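Docs > Siketti Teleop Kit > Recording > First task: the shoebox
Last updated 8/31/21

4. Recording your first task by remote control

This section assumes the leader arm is calibrated and the Siketti console opens in your browser. The task is a small one, a shoebox on a desk. The Grukbridge brochure says you can go from unboxing to a working skill in an afternoon. Plan on longer.

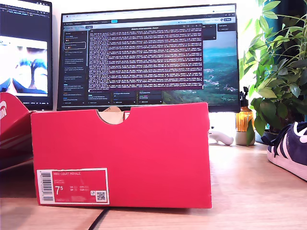 The red box faces forward with its thumb notch at the top edge, in both views.
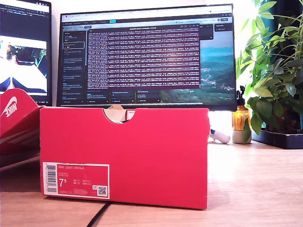
Can I clear the desk completely to make learning easier?

You can, and the numbers will look better, but the robot will then have learned a bare desk. Leave the ordinary things where they are and vary them a little between recordings.

4.1 Before you record

1. Close any program that grabs the cameras. The console won't warn you. It shows the last picture it received and carries on.
2. Check that each video feed is live by waving a hand through it.
3. Set the grip force limit to 5. The default is higher and will crease cardboard.
4. Run any loose cable out of the arm's path, or tape it down.
5. Write down where the box starts. Pencil marks on the desk are fine, tape is not, as the policy may learn to look for the tape.

CAUTION: Keep the stop button within reach of the hand that is not on the leader arm. The on-screen stop goes through the browser and should not be trusted to halt anything quickly.

4.2 Recording

1. Press Arm, then wait for the follower to match the leader. If it jumps, stop and go back to section 3.
2. Press Record.
3. Approach the box slowly and at an even speed. Pauses get recorded too, and a robot trained on a hesitant operator hesitates.
4. Close the gripper on the box, lift it clear of the desk, move it to the target spot and set it down.
5. Open the gripper and back away before you press Stop. Many first-time operators press Stop while still holding the box, and the trained arm then never lets go.
6. Mark the recording Keep or Discard. Do this right away. You will not remember which was which.

NOTE: Discard fumbles you did not recover from. A slip followed by a clean second try is worth keeping. The Malinowski add-on claims to sort these for you automatically. On our bench it threw out good recordings and kept several where the box ended up on the floor, so we leave it off.

4.3 How many recordings

The quick-start card suggests 50 or fewer. We got nothing useful from that. Our own set came to 561 recordings, of which we discarded 184, mostly for dropped frames and bad grips. Some 500 is a sensible target if you want to move the box around the desk and still have it picked up. If the box always starts on the same mark you can get by with fewer, though at that point a plain scripted motion would do the job and cost you nothing.

4.4 Checking the result

1. Play back ten kept recordings at full speed. Look for a mismatch between the arm and the video.
2. Train with the default settings. Do not touch the Skaner options yet.
3. Run the trained task with the box on a mark you never recorded.
4. Count failures yourself. The success score in the console is measured against your own recordings and says very little about a new morning with different light.

NOTE: Sunlight on the desk changes a lot through the day. Sets recorded only before noon did poorly for us later on. A fix for automatic exposure is promised for October. We would not wait for it.

Next: 5. Teaching by hand (guiding the arm directly)

3 comments | 12 shares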